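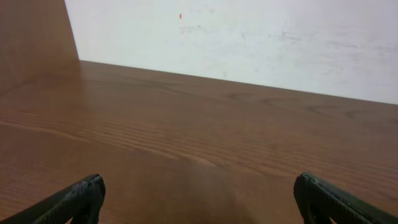 Visit to the Plaltton open day, 2026-01-16

Plaltton opened its test building to the public for a day, and I drove out with Hollis Sorensen, who manages the kitchen at a care home and wanted to know if any of this could help her staff. I write about appliances, so my questions were smaller. I wanted to see a machine wipe a table.

The building used to be a furniture warehouse. You sign in, get a paper badge, and walk down a corridor with work bays on both sides. Each bay is set up for one chore. Three companies had bays running that day: Dillberg, Panilik and Mac Mathúna. There was coffee at the far end, and a long line for it.

Table wiping was in the Dillberg bay. It sounds like the easiest chore in the house. Cillian Cronin, who ran the demonstrations, said it was the one his team had spent the most time on. The arm picks up a folded cloth, wipes in overlapping rows, and puts the cloth down in a tray. On a bare table it did this well. The rows were straight and it went into the corners better than I do.

Then Cronin put down a spot of jam and a spot of dried coffee. The arm wiped both with the same pressure and moved on. The jam came up. Most of the coffee stayed. A second pass took off a little more, and then the program ended and the arm went back to its rest position with the stain still there. I asked if it knew. Cronin said it could tell that something dark was on the wood, but on a surface with heavy grain it had trouble telling a stain from a knot. A plain white counter is much easier for it. He said customers always ask about their own table, and their own table is usually wood.

A full wipe of the table took 52 seconds. Hollis said one of her people does a dining table in less than half that, and moves the salt and pepper while doing it. Cronin agreed. The arm doesn't clear a table yet. Someone has to do that first.

Panilik had the laundry bay. Their machine folds hand towels, and it folded every one I watched. It had more trouble picking a single towel out of the heap, and twice it came up with two towels stuck together. The attendant separated them by hand and pressed a button to continue. Shirts were not on the program. A sign said shirts were planned for July.

I liked the Mac Mathúna bay best, and it was the least like a home. It is a shop-floor job: pick a small part out of a bin, set it in a fixture, wait for the light, take it out, put it in the finished box. A counter on the post read 902 when we arrived, which the operator said was the total since the morning start. The parts are all the same and the bin never moves. I watched for 20 minutes and saw one dropped part, which the arm left on the floor. The operator picked it up on her next round. She looks after that station and a packing bench, and told us she would not go back to loading the fixture by hand.

We sat in on a question session after lunch. Most of the questions were about price, and there were no prices given. One man asked when he could buy something that would load his dishwasher. The answer was that plates are fine, glasses are mostly fine, and the hard part is whatever else people leave in the sink. Someone asked about noise. The arms are quiet — I had to lean in to hear the Dillberg one — but the air pump behind the Panilik bay was loud enough that people raised their voices.

On the drive home I asked Hollis if she would take any of it. She would take the towel folder, if a person didn't have to stand next to it. She would not take the table arm for the dining room, where there are walkers and spilled soup and residents who don't want to be hurried out of their seats. She thought it might do for the prep tables at night, after everything has been put away.

My own answer is close to hers. The repeated shop-floor job looks ready to me. The chores at home are partly ready, on a good surface, with a person doing the first bit and the last bit. I'd go again when the shirts are running. Parking is free but the lot fills early, and the entrance is on the side of the building away from the road.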